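Reviews > Kitchen and Dining > Washing-Up Equipment

The Amstead Washing-Up Basin: Review for Shared Kitchens

Prepared by Shirley Holroyd and Efua Kpodo

The Esgate Household Review considers equipment on behalf of residential halls, community kitchens and small boarding houses. Readers in these settings often wash dishes by hand, either by choice or for want of space, and the basin they use receives far harder wear than one in a private home. The Amstead basin was placed in the shared kitchen at Ollport House in August and remained in daily service for 16 days.
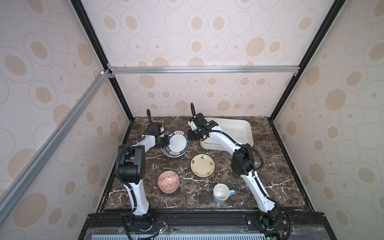
Page 314

Residents were asked to use the basin for their ordinary washing up and to record any difficulty in a notebook kept by the sink. No special instructions were issued. Etornam Amoah, who manages the kitchen, collected the notebook at the close of the period and passed it to the reviewers with her own comments.

The basin was judged easy to carry when empty. When filled to a useful depth it should be moved by two hands placed under the rim, and residents with weaker grip reported that they preferred to fill it in place with a jug. The rim has no molded handles, a point raised several times in the notebook. The reviewers agree that handles would be an improvement.

Stability was good. The basin did not slide on a smooth counter during scrubbing, and it stayed level when loaded more heavily at one end. It drained slowly when tipped, as the sloping rim spreads the water over a wide edge. Users who pour into a narrow sink should expect some spillage. The Brzozowska basin, reviewed in an earlier number, has a pouring corner and performs better in this respect, although its shallow sides make it less suitable for large plates.

Cleaning was simple. Cooking grease came away with warm water and ordinary dish soap. Tea stains required a paste of baking soda left in place overnight. A white basin will show marks sooner than a dark one, and institutions concerned with appearance may wish to take this into account.

Dinner plates may be leaned against the side to soak. They should be lowered in by hand and kept to a small stack, particularly where the glaze is decorated.

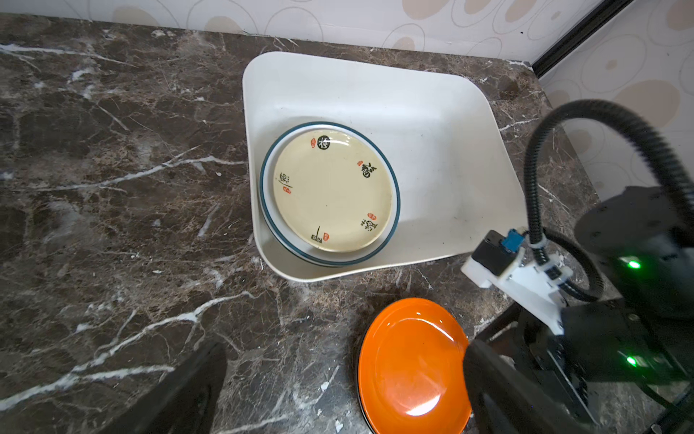

Noise and Storage

Plates set down in the Amstead basin make less noise than those set down in a steel sink. Kiều Thân, whose room adjoins the kitchen at Ollport House, noted this with approval. For storage, the basin will stand on its side in a deep cupboard, but it will not hang from a hook. Kitchens with open shelving should measure before ordering.

Recommendation

The Amstead basin is recommended for shared kitchens serving small groups. It is awarded 70 points out of a possible 100, with points withheld for the missing handles and the slow pouring edge. Larger kitchens should consider purchasing two, so that washing and rinsing may be kept separate.

Inquiries regarding this review may be addressed to Esi Osei at the Esgate office. The next number will consider dish racks and drying mats.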